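Week 5 notes: layering and heat loss

Okay, picking up where we ran out of time. We'd got as far as the four ways a body loses heat (conduction, convection, radiation, evaporation) and somebody asked which one matters most. Annoying answer: depends on the weather and what you're doing. Standing at a bus stop in a November wind it's mostly convection. Kneeling in snow, conduction through your knees. Skiing uphill, evaporation sneaks up on you about when you stop for lunch.

The idea I want you to hang on to is trapped air. Wool doesn't make heat and neither does down. They hold air still, and still air is a lousy conductor. Squash the insulation and you've squeezed the air out, so a sleeping bag feels coldest under your hips and a too-tight second pair of socks can leave you worse off than one pair. I learned that one on a canoe trip up past Garnine and I was grumpy for two days!

Layers, quickly:
Base - moves sweat off the skin. Merino or polyester. Cotton soaks it up and hangs on to it.
Middle - the still air. Fleece, wool sweater, light down.
Shell - stops the wind stealing all that nice warm air. Rain too, if you've paid enough.

Your shell has to be roomy enough to go over the middle without flattening it. Try it on in the store with the sweater on (I never do, and I own a jacket that proves it).

We did the Pandmont data set in the tutorial, so I won't go through it all again. Do look at Hilkka Karppinen's plot of wind speed against skin temperature, the one with 28 readings. The curve is steep at the start and then flattens - the first bit of wind does most of the damage. If yours came out as a straight line you've probably plotted the averages by mistake.

Hands and feet. When your core cools, the vessels in your fingers narrow and blood is kept for the middle of you. Your hands are also a terrible shape for staying warm, all surface and hardly any volume.

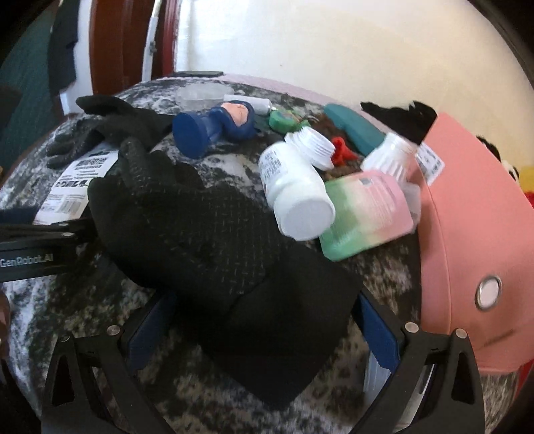 Mitts beat gloves of the same thickness for exactly that reason: four fingers share one pocket of air and there's less surface to lose heat from. You give up dexterity, of course, and anyone who's tried to do up a zipper in mitts knows how that goes. A thin liner inside a big mitt is my favourite compromise. Plain knits are lovely until the wind gets up, and then the air goes straight through the gaps between the stitches.

For next time: read chapter 16 up to the Sikora field study and skip the box on clo units, we'll do those together. Problem sheets go to Thulani Nkuna, and please put your name on them, top right corner, in colour if you like.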